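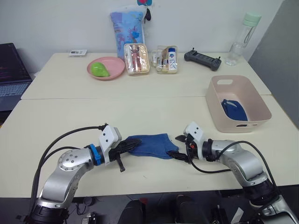
4.2 Colour disagreements in the rewatch threads

Most arguments about repeated costumes start with colour. Not cut, not buttons. In the Plemlow threads (3,322 posts, all read by hand) a poster puts two screenshots side by side, says same coat, and somebody answers that one is navy and the other black. Then it goes on for pages.

Dark blue causes the most trouble. Cloth of that shade, as in Figure 3, gets called navy, black, ink, even "sort of purple" depending on who is posting and which episode of Gumside they took their still from. Night episodes worse. We coded 200 claims of a reused garment and in 58 of them the whole dispute was over the shade, with no other feature brought up by either side.

Few posters change their mind. What they do instead is shift the claim: the coat Birna wears in the harbour episode is no longer the same coat, it is a "nod" to the earlier one, worn by Baran in the pilot. This weaker claim is harder to knock down and tends to stay up. We counted a shift only where the same poster made both claims in the one thread, so teh figure of 40 shifts is probably low.

Two limits. Screenshots were often missing by the time we got to them, dead links mainly, so we had to go on what posters said the picture showed. And the April threads were merged by the moderators before we saved them, order of replies partly lost. We kept them in for the colour counts, left them out of the shift counts. Props are delt with separately in 4.3.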